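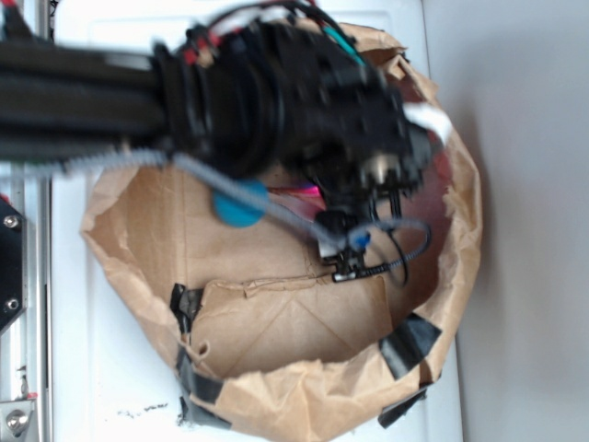

Clemham, 2019-10-09

**Ticket: paper bags splitting / items lost in bottom — packing bench 2**
Opened by: Aslı Gezer
Assigned: Recep Yalçınkaya
Priority: medium (was low)
Status: see end

**Problem**

Brown bags from the new Clevon carton going soft and creased before they get to the shelf. Small stuff slides under the folds and gets missed at check. Clustville store has complained twice. Want to know if it's the bags or us.

**Bag in the picture**

Rim crumpled all the way round, folded over unevenly. Creases and tears on the inside walls. Far right side inside is dark, hard to see what's down there. Round blue disc visible, plus a sliver of something bright pink, rest of it hidden. Exactly the kind of thing that gets missed. Would not pass this one at the shelf.

**Log**

08:40 — Pulled 25 flat bags from the open Clevon carton. Checked seams and bottoms by hand. 4 with a weak bottom fold, glue not holding at one corner. Rest ok flat.

09:05 — Opened one of the ok ones the usual way (fist in, shake). Wall creased straight away. Opened another slow, thumbs in the corners, pushed the bottom flat on the bench. Much better. So part of this is us.

09:20 — Asked Aslı how they do it on the late shift. Everyone shakes. Also everyone rolls the rim down to keep the mouth open, then unrolls it to close. That's where the rim damage is coming from I think. Paper doesn't like being folded the same place over and over.

09:50 — Old carton from Eren still has a few bags in the bottom. Feels thicker. No scale here so can't say how much. Rolled the rim down and back a few times, creased but no tear. Same thing on a Clevon bag, small tear at the side fold on the second go.

10:15 — Tried a cuff. One wide fold outward, done once, left alone. Bag stands up by itself and you can see down to the bottom corners. Light from the window side only reaches half the bag though, other half stays dark whatever you do. Moved bench lamp to the right. Helps alot.

10:40 — Small items test. Discs, little bright pieces, anything palm size or under. Dropped in loose they go to the wall and sit behind a crease. Put flat on the bottom first, bigger items after, they stay findable. Somebody at check still has to look in though, not just feel round.

11:30 — Reused bags. Found two in the stack that had clearly been used before, handles of the stack mixed up with new ones — sorry, *bottom* of the stack. Taken out. Pls don't put used ones back with the new, they go in the crate under the bench.

13:10 — Called Clevon about the weak corners. Person on the phone wants the carton label and a photo of the glue. Sent the label. Glue photo came out blurry, will redo.

**Do this for now**

- Open slow, flatten the bottom on the bench, no shaking
- One wide cuff, once
- Small things in first, flat
- Lamp on the right hand side
- Torn wall or chewed up rim = new bag, move everything over, check the old one is empty before it goes in recycling
- Weak corner bags to one side, don't bin them, Clevon may want them back

**Comments**

Aslı Gezer: Did the slow opening with the late shift, fine but takes longer, they grumbled. Cuff is good. Can we go back to Eren bags?

Recep Yalçınkaya: Not till the Clevon order is used up or they take it back. Next order isnt until December. Will ask about the heavier bag then.

Aslı Gezer: ok. Clustville want to know if the missing items get resent or credited, can you answer them, I don't have the list

Recep Yalçınkaya: Resend. Will mail them today.

**Status:** open — waiting on Clevon, glue photo still to do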